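Fried bread goes soft before the evening people come to eat it

Posted in: Kitchen and Shared Spaces

Mal-soon Ban

Hello everybody. I fry small breads for our evening study room on the Pondow side of the building. I finish them before it gets dark and the people eat much later, sitting with their tablets. When I taste one just after frying, the crust is good. After a few hours it is soft and a little oily on the bottom. I tried a box with a lid, and also a bowl covered with a cloth, and both gave me the same result. The color is how I like it, so I do not want to fry them darker.

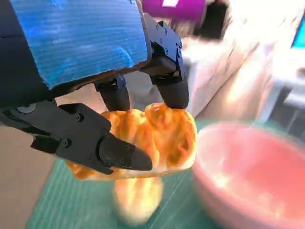

Golden-orange crust, paler along the bottom rim.

How can I keep them crisp? There is no oven in the room, only a small toaster that belongs to the floor.

Dong-geon Baek

The lid is your problem, I think. Bread which is still warm gives out steam, and the steam has no place to go. Put the breads on a wire rack for 37 minutes at least, not touching each other, and do not cover them at all in this time.

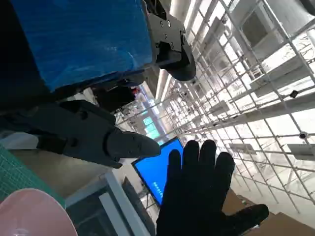 A deep bowl is also not so good, even without the cloth, as the ones at the bottom are sitting in the moisture of the others. Use a wide tray with paper and change the paper one time. Before eating, give them 4 minutes in the toaster on low heat. Please let them rest a little after, the crust becomes hard again only when it cools.

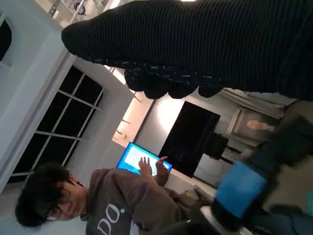
If your people are reading and do not come to the table together, toast only as many as they ask for. A second toasting makes them dry inside.

Heo

just buy crackers, same crunch and no work

Mal-soon Ban

Thank you, Dong-geon. I borrowed a rack from my neighbor and will try it with the next dough. Crackers we have already.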